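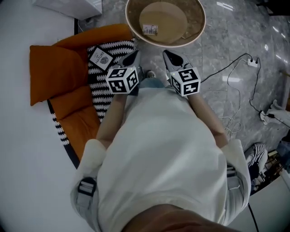
OK the Prado road race is done, my legs are done, and I have so many thoughts. Thread, because it won't fit in one post and I don't want to cut any of it.

Quick background if you're new. Prado is the one with the gravel climb in the middle and the finish on the river road. It goes in winter on purpose, so everybody turns up a bit undercooked and it's chaos. I love it. 21st February has been on my fridge since July.

This year they moved the start out of the market square and up to the Bolley side of town. I was grumpy about that for weeks. I was wrong! You get a wide road right away, room to move up, and nobody got pinched against the parking bollards like last year.

Search results posts people

First hour was fast and a little silly. Tridance sent a rider up the road before we'd even cleared the last houses, and everyone looked at everyone. Then Pirel put two on the front and just sat there at a pace I would call rude.

Crosswind section after the grain silos. If you've ridden it you know. The road bends left, the hedge stops, and suddenly there's one long line in the gutter and you're staring at a stranger's rear hub praying they don't let go. They let go. I got across the gap and paid for it later.

Then the climb. They'd graded it since last time and the surface was SO good, packed hard on the left and loose only on the inside of the second hairpin. I ran slightly lower pressure than I usually do and I'd do it again. Best that climb has ever felt.

Also the noise up there! Cowbells, somebody with a trumpet who knew one song, kids hanging over the fence yelling at every single rider, including the ones way off the back. I was one of the ones way off the back for part of it, so thank you, kids.

The moment of the race for me was at the top. The Tridance rider had been out alone all that time and still had daylight on us, and the Pirel pair finally split. One went, one stayed. I thought it was a mistake when it happened, and then I watched the one who stayed mark every move in the chase for the next ten miles. Textbook. I'm still thinking about it.

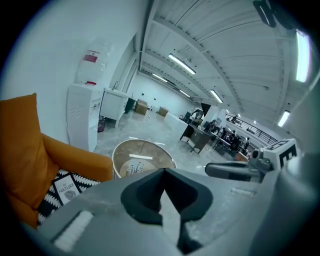

Orange chair, zigzag pillow

Finish. I wasn't close enough to see it live, but I've had it from three people and watched the finish line clip twice. The break gets caught with 400 meters to go. Heartbreaking. Then the Tridance rider, who has every right to sit up, goes AGAIN and hangs on for third. Third! After all that! I yelled at my phone.

Pirel took the win, well earned. Bolley's club had two in the top ten, on roads they train on every weekend, and the cheer when they came past the bridge was bigger than the one for the winner.

My own result: I finished. Mid-pack, salt all over my face, one bottle I never touched and one I could have used twice. I had the sprint legs of a dining table. Very happy.

Gear stuff, because I always get asked. Long sleeves, light gloves, thin cap under the helmet. Same tires as the fall. I took 3 gels and ate 2. The third is still in my jersey and I'll find it in the wash.

One small gripe: the feed zone was on a slight downhill and people were coming through way too hot to grab anything. Put it on the rise after the church and it'd be perfect. I've sent the organizers a message and they wrote back the same evening, so maybe.

If you've been sitting on the fence about racing this one, there's a shorter loop for first timers that skips the gravel. They had 100 places and it filled up, and the starters I talked to at the end were all grinning. A couple of them were already asking about next year's long course.

Also please go stand on that climb even if you don't ride. Bring a bell. Bring soup. It's free and you can see the riders coming for ages across the valley.

Easy spin tomorrow if I can get down the stairs. Photos of the hairpins to come when I've sorted through them. If you were there and have any of the crosswind section, please send them to me, I want to see how bad my position was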